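Alton Robotics Club forum > Student Projects > Folding task: episode length and grip slip

deltoid_k
Posted 2018-06-03
Status on the laundry project. We have 210 usable episodes out of the 845 we recorded in May. The rest failed the pose tracking check or were cut short. Two operators, each with one hand-held gripper, yellow fingers on both. Garments are folded one at a time and added to a stack.

Main failure is at the second fold. The fingertip holds the cloth fine on the lift, then lets it creep on the way across. Denim is not affected. Thin dark fabric is the worst. Has anyone changed the finger geometry or padding for this?

mudflap
Replying to deltoid_k
What trigger force are you using? If you left the return spring stock, that's your problem. We swapped ours for the Kuroda spring and the creep mostly went away on T-shirts.

deltoid_k
Stock spring. I would like to keep it stock. The arm we replay on has a fixed closing force and I don't want the demos to assume more grip than it has.

wrenchset
Then the spring is the wrong thing to change and mudflap's fix will hide the problem until replay. Look at where the cloth is being held. Most new operators pinch with the last few millimeters of the finger and let the whole garment hang off it. Contact area is tiny. Get the cloth further in toward the slot before lifting.

Also check what each wrist camera sees during the handover. A dark garment in front of a black gripper gives you very little edge to work with.
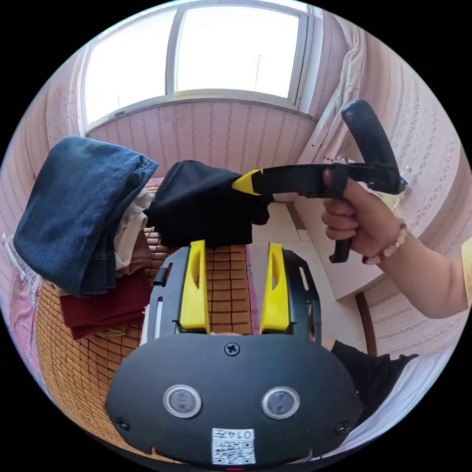 Second thing is the work surface. A hard woven mat has grid lines, and in my experience the tracker likes those a lot more than a plain bedsheet. The downside is that thin cloth slides on it when you push a fold flat. If your drift is low and your slip is high, the surface could be part of it.

mudflap
Disagree on the surface. We ran 30 episodes on a mat and 30 on a towel with the same operator and saw no difference in slip. Tracking was worse on the towel, I'll give you that.

wrenchset
30 is not enough to see it unless the effect is large. What was your garment mix?

mudflap
All cotton shirts.

wrenchset
So no thin synthetics, and those are what he is asking about.

pallet_jack
We had the same creep on the Tetley build last semester. Heat-shrink over the fingertips helped but it wore through fast and had to be replaced before every session. I would try the deeper grip first. It costs nothing.

One question – are you throwing out the episodes where the cloth slips and the operator regrasps? We kept ours. The policy learned to regrasp, and that was more useful to us than clean demos.

deltoid_k
They are tagged but currently excluded. The Wokance rules score on time, so a regrasp costs points. I can train one run with them and one without and compare.

mudflap
A dropped garment costs more than a regrasp. Read section 2 again.

deltoid_k
Fair. I'll include them in both runs and vary the grip depth instead. Next session is denim and thin fabric only, deeper grip, same spring, same mat. Will post the slip counts here when the labels are done.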